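Small-space storage display opens at Plitberg, with a big claim attached

A new display on the ground floor of Plitberg wants to convince shoppers that the smallest corner of the home can be kept in order with next to no furniture. It opened this month under the name Poleo and will stay up through October.

The organizers say a corner fitted out their way stays tidy "by itself." That is a lot to ask of a shelf.

What they have put together is modest enough. Butterfly wallpaper in pink and purple, a pale floor covered in line drawings of flowers and birds, a white two-tier table, a wire mesh basket, an artificial plant in a black pot. Tissue packs go on the lower shelf, within reach and out of the way. A printed leaflet puts the cost of the table at $99 and says it can be assembled in 14 minutes. It does not say by whom.

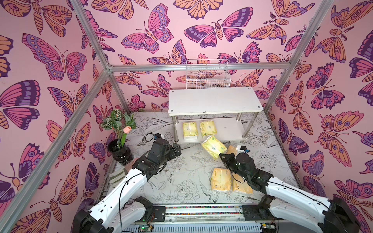 Birger Lundgren wrote in to say he has owned three tables of that size and every one of them became a place to drop mail. "The bottom shelf is fine for a week," he added. "Then it's where the batteries live."

Shota Morikawa, speaking for Poleo, disagreed. The idea, he said, is that every item gets one spot, and a low shelf with nothing stacked on top of anything else makes it plain when something has wandered off. Asked whether there was any research behind the "by itself" line, he said it came from customer feedback. He did not have the feedback with him.

The leaflet, written with the design shop Ekier, goes further. It recommends keeping paper goods such as tissues together and moving the spares to the back. Fair advice, and also what most people's grandmothers did without a leaflet. A section on wallpaper claims that a busy pattern "hides visual clutter." One could argue it adds some. With butterflies and moths on three sides, a visitor may need a moment to find the table at all.

Beryl Inskip, who stopped by at 2 in the afternoon, liked the colors and said she would copy the basket. She was less taken with the plant. "I can dust a shelf," she said. "I'm not dusting a tulip."

Tissue packs get more attention than anything else in the leaflet, with a full page on whether to stand them up or lay them down. Poleo favors standing. The page allows that packs on an open tabletop are easier to grab, then warns that they "migrate."
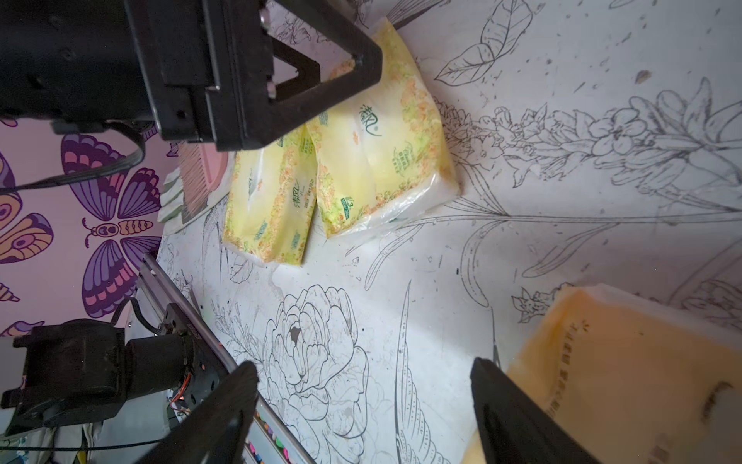 Yellow tissue packs with a floral border, next to a round pink container.

The display is open daily from 9 a.m. Admission is free. The leaflet is not.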